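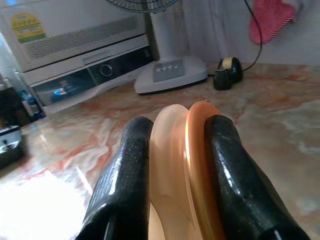 The peach one and the orange one, over the marble top in the back room.

Last updated: 22 May 2018

STOCKROOM NOTES: RINGS, ROLLS AND THE MARBLE TABLE

Quick one this month as we are mid-move and half my desk is in a crate.

The colour rolls have been sorted. Finally. If you came looking for them in February you will remember the state of the bottom drawer – everything in together, lids off, bits of fluff on all of it. Suryani Sitompul gave up two lunch hours and now each colour has its own peg by the door. Peach and orange live next to each other, which caused a row, because under the strip light people grab the wrong one. Hold them side by side before you take one. The orange is a good deal stronger, the peach is so pale you can nearly miss it. Please don't put the peach back on the orange peg. It happened twice last week and Jayanthi has had to redo the Betlow parcels.

Stock count came out at 1486 across both rooms, all colours, part-used ones included. Up on last time, mostly because Wayne Lockwood found 62 in a box marked "curtain hooks". No idea how long they'd been there. They are fine, a bit dusty.

THE TABLE

Yes, the marble-patterned one is staying. Several of you asked. It was down to go to the Ong building with the other furniture but it doesn't fit in the lift and Brian Mbwambo has measured it three times to be sure. I'm glad, I like it – all those rusty swirls, hides a tea stain beautifully. Not an invitation.

It does shine, mind. Anyone doing colour matching on it, sit with your back to the window or you will get the glare straight in your eyes and pick the wrong shade. A sheet of plain white paper underneath helps a lot. There's a pad of it in the drawer, help yourself but leave the last few sheets for somebody else.

Small things roll. Lay your rings flat when you walk away. One went under the radiator and it took the long ruler and a lot of bad language to get it back.

FAN AND THE BIG WHITE UNIT

Both stay in the back room over the summer. Please don't carry the fan off to the front office, even for five minutes, it never comes back the same day. Buttons are on the base, start on the lowest or the labels go everywhere. The white unit is to be turned at the dial and nowhere else, and don't stack things against the grille. Hakim Majimbun has the booklet for it if you get stuck. He would quite like it back from whoever borowed it first.

ORDERS

Truden list closes at the end of the month. Maximum 5 rolls per person, 90 pence each, money in the tin with your name on a slip. Names please! Last time there were three envelopes with nothing on them. Edix say the wider ones are out of stock untill further notice so don't ask me, ask them.

Right, back to the crates.

14 shares | 3 comments

Related items
Who has the long ruler?
Moving to the Ong building: what goes and what stays
Betlow parcels, new labels
Lost property from February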